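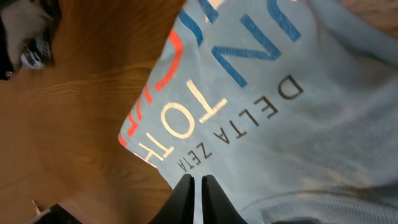
Vol. 5, p. 111

Home Current Issue Archive For Authors Contact

4. Planning the equipment budget

4.1 Starting from the garment

Most equipment plans we have read start with the arm and work outward. Ours at Darncombe started with a pile of laundry, and we would happily do it that way again. Before asking for a single quote we wrote down what the station had to handle: short-sleeved shirts, ribbed hems and cuffs, printed cotton, dark items on a brown tabletop. Each line on that list turned into a line in the budget, and a few of them moved a surprising amount of money from one column to another.

The clearest case was reach. A shirt laid sideways needs hands at the collar and at the hem, so a single longer arm was dropped from the plan in the first week. Two shorter arms from Zomside cost less as a pair than the long arm we had first priced, and they left room on the table for clothes waiting their turn. We were delighted by this, and a little embarrassed that it had taken a tape measure and an old sweater to find it.

4.2 Cameras and light 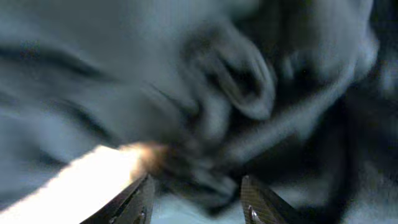
Camera money is easy to spend in the wrong place. Our first draft put nearly all of it into resolution, and we asked Kusteo for prices on that basis. Resolution does very little for cloth that is moving across a wrist view. Gray folds smear together, one side drops almost to black, and a streak of light near the left fingertip burns out to white, while the ridged pad on the other finger and the small screw below it can still be picked out. Exposure control and a shorter shutter time would be worth far more to us than extra pixels, and both depend on having enough light to begin with. We therefore moved part of the camera line into lamps and diffusers, set a ceiling of 2,000 dollars for the two together, and asked for sample units before placing the order. We recommend the same step to any group working with fabric. It is a cheap test, and great fun to run.

4.3 Parts that wear

Fingers are the item most often left out. The Mollel fingers in our plan are priced as consumables, with a fresh set budgeted every 90 days, and cables are treated the same way. Neither costs much per order.

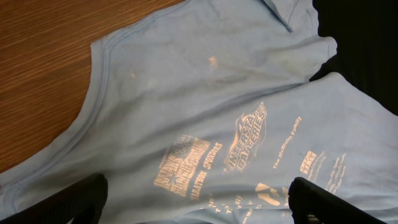 What costs more is the wait. A station with one worn pad is a station standing still, so the plan holds a full spare set on the shelf from the first day, paid for out of the purchase budget and not out of running costs. Ravindran Chowdary drew up the reorder sheet in February, and it fits on one page: part, supplier, lead time, number on hand, number at which to reorder. We have since copied its layout for every other piece of equipment in the lab.

4.4 The table

Last on the list, and our favorite line, is the table. Arms, rail and work surface should be priced as one unit, including the floor space around them (Figure 1). We had allowed for the arms and forgotten where the clothes would go.

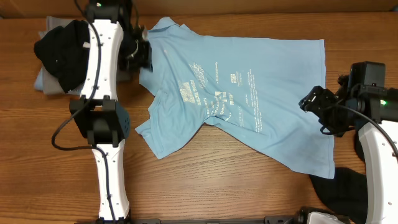

Figure 1. Two-arm station with a light blue T-shirt spread on the tabletop, one gripper near the collar and the other beside the hem.

Garments set aside need their own share of the surface, and so do the cables. Measure with both arms in place, then order the top.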